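Search products and notes Go

Stillport two-arm cell, with Grivach training method

The Stillport is an enclosed bench cell from Cemance for teaching two-handed tasks to a pair of small arms. Both arms stand on one rail at the front edge of the table, so their working areas overlap across most of the surface. The electronics sit below the rail and can be reached without taking the arms off.

The cell is supplied with Grivach, our method for training on short recorded runs. An operator drives both arms by hand controls, and each run is cut at the moments when either gripper opens or closes. The policy is trained on the pieces – never on whole runs – and a second, smaller model decides which piece comes next. Changing the order of a task therefore does not call for a new set of recordings.

Our reference task is the sweet box. Small confectionery is moved between a round red tray and a box with compartments, and the lid is handled with both arms. The pieces differ in shape, height and surface, and the soft compartment walls give way when touched.

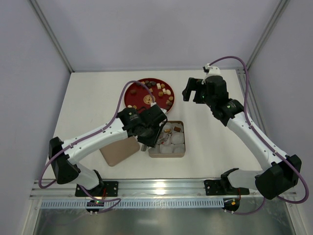
Si-eun Nam objected to the task when it was proposed in June, saying that a rigid peg board would give cleaner numbers and that paper cups change shape from one trial to the next. We kept the cups and added the peg board as a separate test. Results for both are in the data sheet.

With 20 recorded runs, single picks into a compartment succeeded in 95 per cent of trials. Lid placement reached 90 per cent. Most lid failures came from one corner settling before the others, after which the policy pressed down when it should have lifted and tried again. Release 2 of the method adds a retry piece for this case. 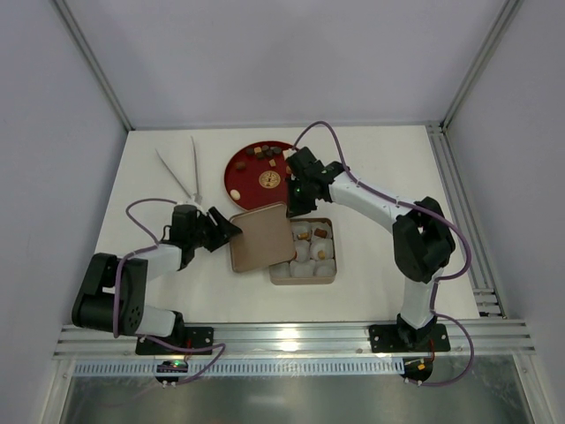 Lid at an angle, partly over the box, with a gripper at either side.

Fixed views cover the whole table. For the last part of an approach the policy relies on the wrist view, where the gripper fingers and the target appear together. Training without the wrist view is possible, but we do not advise it for anything placed in a cup.

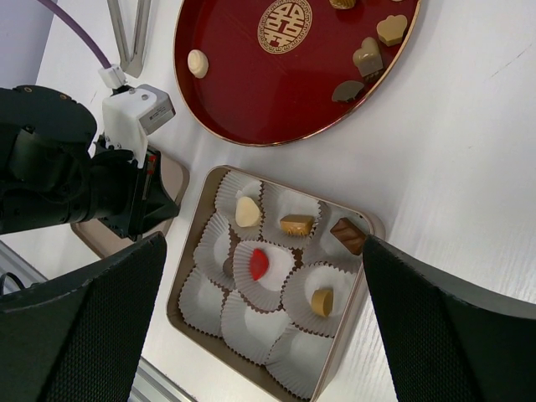 Wrist view of the box, with the red tray behind and the other arm at left.

Spare fingers, cable sets and mounting plates are listed under Parts. Software updates to Grivach are included for registered cells.

Page revised 16 Dec 2019

Comments

Noh: Does the cut at gripper events still work for pushing tasks, where the fingers stay closed throughout? We get one very long piece per run.

Cemance support: Set a manual cut in the recorder. Contact-based cuts are being tested.

Si-eun Nam: I would still like the peg board figures on this page and not only in the data sheet.

Noh: Manual cuts worked for us, thanks. The part number for the left mounting plate is missing from the Parts list.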